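Werkstattbuch, Dezember

Leimproben Buche auf Kiefer, zweiter Durchgang. Adwoa hat gestern noch 2 Zwingen nachgezogen, danke dafür! Der Topf mit dem Erow-Leim wiegt jetzt 329 g, reicht also bis Januar.

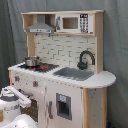 Die Fugen halten, nur an der Stirnseite ist es mir wieder zu mager geraten — da muss ich vorleimen (steht seit Wochen auf meinem Zettel). Kusum schwört auf 100er Papier vorher, probiere ich morgen.

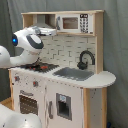

Offen

Pinsel auswaschen, Shivam A. wegen der Buchenreste fragen.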